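Muvach Facilities Service Desk
Ticket 961
Subject: Dark gray cloths returned from laundering do not fit folding template
Location: Linen room, Livard Building, ground floor
Category: Textiles and furnishings
Priority: Normal
Assigned to: Chih-ming Shih
Status: Resolved, monitoring until end of May

Summary of request

The linen room reports that the large dark gray table cloths supplied under the Flula range can no longer be folded to the standard size. When the cloth is brought together edge to edge, one corner extends past the other and the finished stack leans. Shelf space in bay 12 is marked out for the standard fold, and the leaning stacks have begun to slide forward when the cloth beneath is pulled out. The requester asks whether the cloths are faulty and should be withdrawn.

Initial response, 9:40 a.m.

The request was accepted and the requester was asked to set aside any cloth showing the problem, without ironing it again. The requester was also asked to confirm which folding instruction was in use. Two versions remain in circulation, and only the later one (sheet 327) applies to the Flula cloths. The earlier version was written for the lighter Kuo cloths and begins with a lengthwise fold.

Reply from linen room, 10:25 a.m.

Staff confirmed that the earlier instruction was posted above the counter. Sheet 327 was in the binder. Seven cloths were set aside. All had been through the same wash program and had been pressed before folding.

Findings on site, 1:15 p.m.

The seven cloths were laid flat one at a time and compared with an unused cloth from the reserve shelf. Four matched the unused cloth on all sides. The remaining three were short along one edge and showed a pull at the hem, which is consistent with having been pressed while stretched. The weave was sound in every case. No cloth showed a tear, open seam or permanent stain.

The four matching cloths were then folded according to sheet 327 and closed square on the first attempt. When the same cloths were folded according to the earlier instruction, the corner extended past the edge as described in the request. The fault in these four cases therefore lies with the instruction and the cloths may return to use.

It was further noted that the folding counter is shorter than the cloth. With part of the cloth hanging over the end, its own weight draws the fabric down on that side, and the fold line moves while the second person is walking around. The effect is small on the Kuo cloths and considerable on the Flula cloths.

Action taken

1. The earlier instruction was removed from the wall and sheet 327 posted in its place.
2. The three short cloths were dampened, eased back to shape by hand and left flat to dry overnight.
3. The four matching cloths were returned to bay 12.
4. The linen room was advised to fold Flula cloths with two people, one at each short end, and to bring the corners together before the cloth is lowered to the counter.

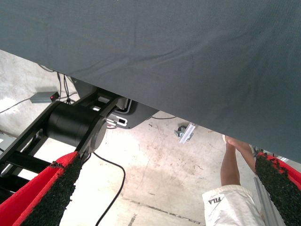

Staff are reminded that a slanted lower edge on a held cloth indicates that the corners are at different heights. The cloth should be leveled at this point. Smoothing the surface after folding will remove soft creases but will not correct the line of the fold.

Follow-up, next working day, 8:50 a.m.

Two of the three short cloths now match the reserve cloth and have been released. The third remains short on one edge — the hem thread has drawn up and cannot be eased further. It has been tagged for repair and sent to the sewing room with a note to release and restitch that hem only. The linen room has one reserve cloth available in the meantime, so no purchase is required.

The linen room asked whether the pressing temperature should be lowered. No change is recommended at present. Operators should allow the cloth to feed without tension and should stop the press if one side begins to lag. A line to this effect will be added to sheet 327 at its next revision.

A request to extend the counter by 500 millimeters was raised separately with the building office. It does not affect the closing of this ticket.

Comment from requester, 2:30 p.m.

Stacks in bay 12 are standing square and the new sheet is clear. We would like a second copy for the upstairs store, where the old version may also be on display. Please keep the ticket open until the repaired cloth has come back.

Service desk reply, 2:45 p.m.

A second copy of sheet 327 has been placed in the internal mail. Please remove and discard the old version upstairs when it arrives. The ticket will remain under monitoring and will be closed on return of the repaired cloth — please add a comment here with its condition once it has been washed and folded.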